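Kamelix word list, short readme

Last change: 6 Feb 2022

Kamelix is a list of 1,702 household words in English with their plural forms. I started it for a spelling game named Dzene, and later the list became bigger than the game. You can use it for teaching, for crosswords, or for any small program that needs simple nouns.

What is in the folder

words.txt has one word on each line, then a tab, then the plural. topics.txt gives the topic of each word. There are 11 topics, for example kitchen, garden, tools and clothes. Words with two accepted plurals are in the file double.txt - there are 64 of them, and the more usual form comes first.

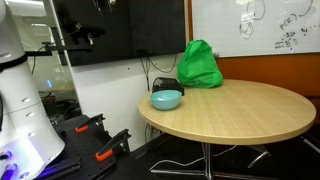
All words are in small letters and in American spelling. Please do not sort the files again before you use them, the line numbers in topics.txt point to the lines in words.txt. If you must sort, run the script renumber after it.

Known problems

The topic "tools" is weak. I took it from my own notes and it has many words for sewing and very few for wood work. Five words appear in two topics, and I did not decide yet where they belong. Words with a hyphen are missing completely - I plan to add them in April.

License

Free for any use. If you print the list in a book, please write the name Kamelix somewhere in it. Corrections are welcome, one word per message is easiest for me to check.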